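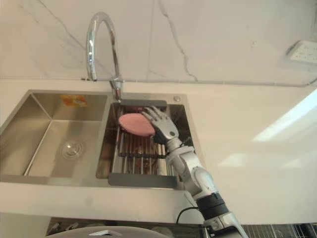
Figure 3.1 A sponge held over the right basin of a double stainless steel sink.

Chapter 3
Water in the Home

Learning aims
By the end of this chapter you should be able to describe how water reaches a household tap, explain the difference between metered and unmetered supply, and draw up a simple water budget for a home.

3.1 Introduction

Most households give little thought to water until the supply fails or the bill arrives. Yet the kitchen alone accounts for a steady share of daily use: filling kettles, rinsing vegetables, washing up, wiping down surfaces. Each task is small. Taken over a year, they place a real demand on reservoirs, pumping stations and drains.

This chapter follows water from its source to the plughole. It begins with the supply network, moves on to use inside the home, and closes with the treatment of waste water. The town of Genddale, introduced in Chapter 2, is used throughout as a case study. Its supply comes from the Pinda reservoir and serves 2,584 households, most of them built before meters were in general use.

3.2 Demand and habit

Demand for water depends partly on the size of a household and partly on its habits. Two families of the same size, living in the same street, may use very different amounts. In her study of Genddale, Fengying Yao asked 400 residents to keep a written record of every occasion on which they turned on a kitchen tap. Many were surprised by their own entries. Rinsing under a running tap appeared far more often than they had expected, and several residents changed their routine before the study was over.

Yao's findings raise a question that will return in Section 3.5. If keeping a record alters behaviour, how far can the record be trusted as a guide to ordinary use?

Key terms: mains supply, meter, demand, grey water, water budget.

Before you read on
Note down each use of water in your own kitchen between waking and leaving the house. Keep the list, as you will need it for Activity 3.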